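A visit to the Skanditz smokehouse
Jan 2, 2024

We went to Skanditz in November, on one of the open days the firm holds before the Christmas orders go out. 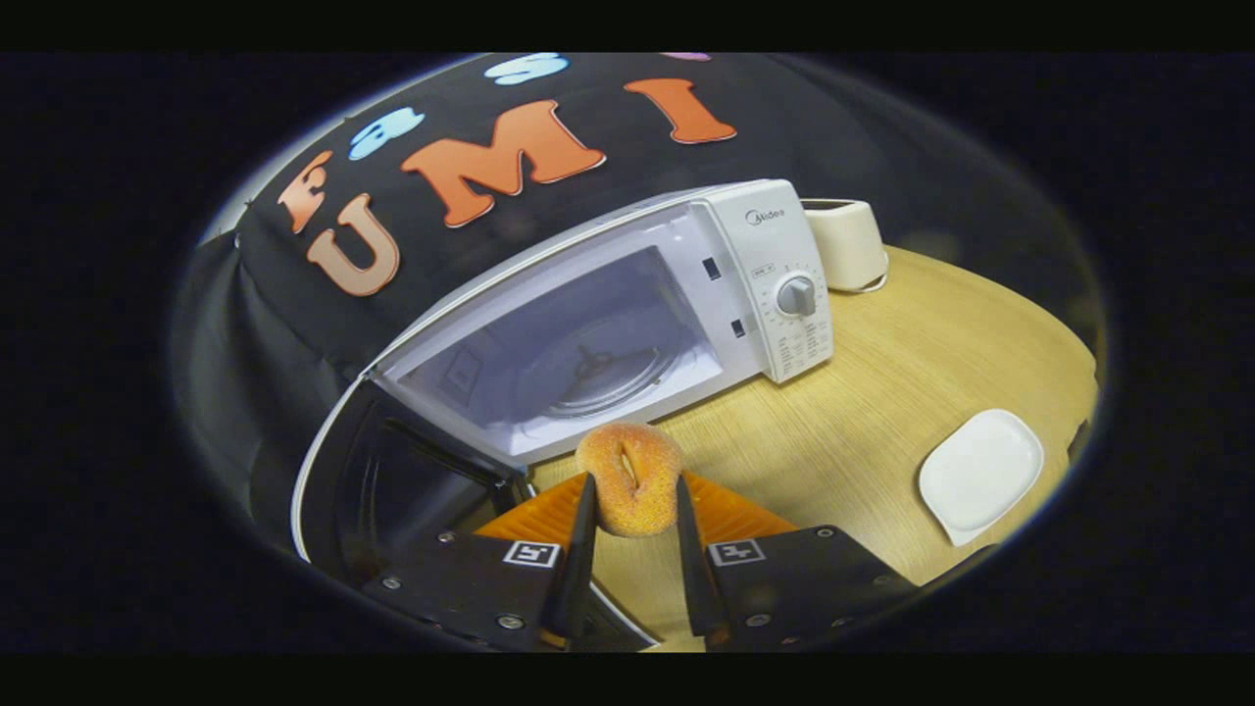

The tour starts at the goods-in door, where each side of pork gets a batch label on arrival. Matgate supplies the labels and the scanners. The same number follows the meat through salting, resting and smoking, and ends up printed on the pack.

Salting takes four days. The smoke rooms were smaller than I expected - three of them in a row, burning beech chips. We could look in through a window in the door but not enter. Hairnets and overshoes are handed out, and rings have to come off.

Tasting was in the canteen. The Grunance, their dry-cured loin, was good and quite salty. I preferred the plain smoked ham from the Yap farms, sliced thicker.

The shop by the gate sells ends and offcuts by weight, cash only. Parking is across the road. Allow three hours if you want to see the packing hall too.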